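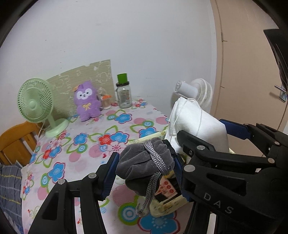
*Gray velvet drawstring pouch, flowered cloth*

**Naston and Flindon Bus Riders Group**
Minutes of the regular meeting, 20 November 2022
Held in the back room at Kılıçarslan Bakery, Naston

The chair opened the meeting at 3:00 p.m. The secretary took minutes. A guest from the Flindon library board sat in for the first two items and left before the vote.

## 1. Minutes of the last meeting

Approved with one correction. Under "Shelters," the sentence about the bench at Mill Road should read "to be repaired," as the bench is staying where it is.

## 2. Route 8 timetable

The bus company sent its draft winter timetable the day before the meeting, so most members had only looked at it briefly. The main changes:

- The first weekday bus from Paltirside leaves at 6:50 a.m. in place of 6:35.
- The early afternoon bus no longer goes by way of the clinic.
- Saturday service is the same as now.
- The last bus from Naston on weekdays is kept.

Members from Paltirside objected to the later first bus. It reaches Naston after the 7:15 train has gone, and the next train gets people to work late. One member said she had asked for the old time to be kept back in July and was told it would be looked at. The group has no record of a written answer.

On the clinic, it was pointed out that the walk from the nearest other stop is uphill with no sidewalk for part of the way. The library guest said the library gets a fair number of people who ride to the clinic and then come down to Flindon on the same bus.

**Agreed:** the secretary to write to the company on both points, asking for a reply before the timetable is printed. The draft letter goes around by email first. Members to send changes within five days.

## 3. Paltirside stop

The pole was hit again and is leaning toward the road. The county says the pole belongs to the bus company. The bus company says the ground belongs to the county and it can't dig without a permit. This has been going on since before the last meeting.

There was a long discussion about moving the stop to the other side of the feed store. In favor: better light, and the bus can pull fully out of the lane. Against: riders coming from the trailer park would have to cross the highway, and the store has trucks in and out all morning. No agreement was reached. Several members wanted to see the spot on a weekday before voting.

**Agreed:** ask both the county and the company for one joint site visit. Item carried over.

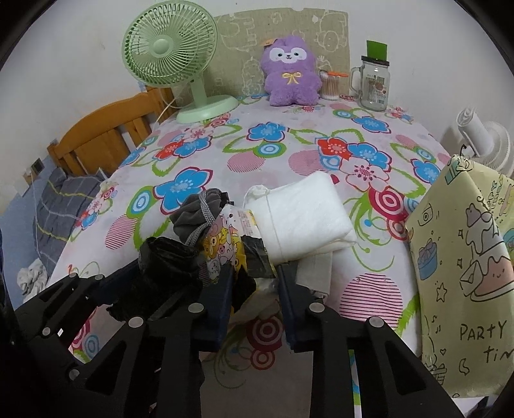
## 4. Rider survey

The paper forms were collected from the library and from the two buses that carried them. In all, 170 forms came back. Six were blank or could not be read and were set aside.

Results have not been fully entered. So far, the most common request is for a Sunday bus, followed by better information when a bus is canceled. A number of riders wrote that the sign at Naston station still shows the old route map. The question about fares was badly worded and a lot of people skipped it. If the survey is repeated, that question should be split in two.

**Agreed:** finish entering the forms and bring a one-page summary to the next meeting. Nothing to be given to the newspaper until then.

## 5. Motion on Sunday service

Moved and seconded: that the group ask the county to pay for a trial Sunday bus between Naston and Flindon, running through Paltirside.

An amendment to leave out Paltirside, on grounds of cost, failed. The motion then passed as written, with one abstention.

## 6. Other business

- The key to the notice case at the station has been found. The old timetable will come down this week.
- The bakery asks that the chairs be stacked by the side door, not the oven door.
- Postage from the survey mailing is still owed to the secretary. Approved for payment on receipt of the slips.
- A question about bikes on buses was held over for lack of time.

Next meeting: same room, date to be set once the company replies on item 2.

Adjourned 4:40 p.m.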